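Chapter 4
Sorting Small Things

Most rooms have a place where small items pile up. Keys, buttons, spare screws and paper clips end up in one drawer, and finding any of them takes longer than it should. This chapter covers the divided box, one of the oldest ways to store small goods, and shows how to plan one before anything goes into it.

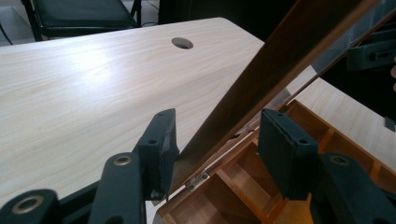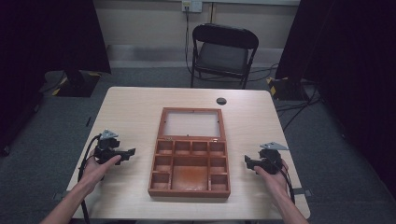

Figures 4.1 and 4.2. An open wooden box on a table.

4.1 Reading the Layout

A divided box is a tray with thin walls inside it. The walls set the size of each compartment, and the sizes tell you what the box can hold. The tray in Figure 4.2 has nine compartments. Four small square ones make up the far row. Two more small ones are stacked on the left and two on the right, with one large rectangle between them.

A layout like this suits a collection with one bulky item and several kinds of small ones. In the Dilstead sewing room, described on page 149, the large space holds thread and the small ones hold buttons, pins and hooks.

4.2 The Lid

The lid in Figure 4.2 is a wooden frame with a clear glass pane. A clear lid lets you check the contents while the box is closed. A hinged lid that folds flat needs free table space behind the tray, so measure the depth of the box with the lid open as well as shut.

Before You Begin

Choose a drawer or shelf of small items at home. Empty it onto a table and sort the items by kind. Write down the name of each group and the length of its longest piece. You will use this list in Section 4.3.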